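Home | Talks | Workshop Nights | Archive | Contact

Speaker notes: Teaching an arm to use a shelf before we buy the arm
Naveen Bhatia, Tellitier shared workshop

Good evening. Start with the reason. We are four people and one small room, and a real arm costs more than our rent. So for now the build lives in simulation, and I work on it at home.

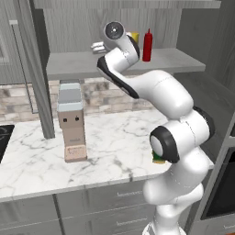
The kitchen model is from Zahira Goh. She made the shelf and the counter first, then the ovens. My part is the motion planning — how the arm reaches the shelf without hitting the cabinet above it.

Pause here. Ask who has used a planner before.

Explain the cost function slowly. I give a high cost to any path near the cabinet. In July this value was too small, and I lost two weekends to it. Now I use 590, and I found it only by trying.
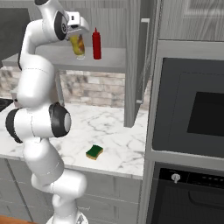
Next topic is grasping. Glass is difficult for us, as the contact model is simple and friction is one number. Khairul will show his settings after the break. Please keep questions on friction for him.

Last slide: parts list, and a link to the files.

Comments

Azlan S.: Do you keep the same cost for the wrist and the elbow?

Naveen: Same for both at present. I want to separate them.

Onlow: Thank you for the files, they open fine for me.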